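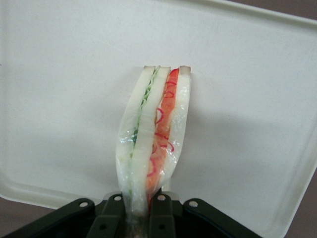
Wrapped sandwich held at its base by a linkage gripper over an off-white tray, seen from the wrist camera.

The Ekcombe gripper comparison was a bench study of robotic end effectors for handling packaged chilled food. It was carried out at the Ekcombe automation workshop by a group led by Paraskevi Margaritis, with Manolis Triantafyllou responsible for the controllers and Vignesh Kartha for the cameras. The study is mainly cited for its treatment of soft, film-wrapped goods, which had been left out of the group's earlier work on cartons and tubs.

Background

Wrapped sandwiches are awkward to grasp by machine. The bread yields under light pressure, the film slides over the contents, and the outline of the pack changes as it is squeezed. Suction cups need a flat, sealed patch of film, and creases let air in. Bodico, a packer of chilled meals, had used suction heads on its tray lines and supplied the packs for the study.

Grippers tested

Three end effectors were fitted in turn to the same six-axis arm.

The first was a linkage gripper with flat paddle fingers, driven by a single motor and known in the workshop as the Sollura hand. Its fingers stay parallel through most of their travel, which spreads the load over the side of the pack. The second was a pair of moulded silicone fingers worked by compressed air. The third was a twin suction head of the type already in use at Bodico.

Method

Each gripper made 896 attempts at moving a pack from one shallow tray to another. Packs were presented in 14 positions, both flat and on edge. An attempt counted as a success if the pack was set down within 15 mm of its target with the film unbroken and no filling displaced. Finger force was limited in the controller, and the limit was set separately for each gripper before the runs began. Packs were replaced at fixed intervals so that softened bread did not favour the later runs.

A small camera was mounted at the wrist, looking along the fingers. Kartha also tried a fixed overhead camera. The overhead view gave a better estimate of where the pack lay, but the arm hid the fingers during closing. Glare from the film affected both cameras and was reduced by moving the lamps to one side of the bench.

Results

The linkage gripper had the highest success rate with packs standing on edge. Most of its failures were slips during lifting, when the film moved against the bread. The silicone fingers marked the bread least but were slow to release. The suction head was fastest on flat packs and poor on creased ones.

Later work

Apostolos Moschos repeated part of the study in February with ribbed pads on the paddle fingers, which reduced slipping but left visible lines in the bread. A force controller written by Orestis Chatzigeorgiou, which slows the fingers at first contact, was then adopted for the linkage gripper.

See also

End effector
Force control
Parallel-jaw gripper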